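Section 6. Setting up the bench cell for a new computer case

Welcome back! If you have worked through Section 5, the arm is bolted down, powered and homed, and you are ready to teach it where things are. Please set aside a quiet morning for this the first time. It goes much faster once you have done it on a case or two, and the folks at our Hatolcombe shop can now get through it before their coffee goes cold.

Caution: Keep the case unplugged from the wall the whole time, and keep the stop button within easy reach of your free hand.

1. Take the side panel off the case and lay the case on its side on the ridged table, with the open side facing up.

2. Set the fixture plate on the table next to the case. Press down on each corner in turn. If the plate rocks, lift it and wipe the ridges underneath (a crumb of plastic is enough to do it).

3. Look over the cables that run down the arm. They need enough slack to follow the wrist through a full turn, and they should never drape across the open case.

4. Switch the arm to hand guiding and bring the gripper over the case, nice and slowly. Stop while there is still clear space between the fingers and the board.
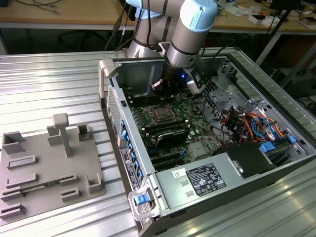 Figure 12. Gripper held just above the motherboard, with the fixture plate beside the case.

5. On the Drestik screen, open Points and save this spot as CASE HOME. Every other point in the case is measured from it, so take your time and save it again if you aren't happy.

6. Guide the gripper straight up until it is well clear of the drive cage, then save that spot as CASE SAFE.

7. Move across to the fixture plate and save a point above each holder you plan to use. You can skip the rest and come back for them another day.

8. Run the points at the slowest speed with nothing in the gripper. Watch the wires inside the case as the arm goes by, and stop if the fingers come near them.

Note: If the screen shows message 1069, the arm has lost its home position. Go back to Section 5, home it again, and repeat steps 4 through 8. Old points saved before the message should be deleted, even if they look fine.

Note: Points belong to one model of case only. Elias Chidiac keeps a master list of the ones we have already taught, and he is always glad to send you a copy before you start from scratch.

Last revised October 9, 2023, by Mireille Qaisi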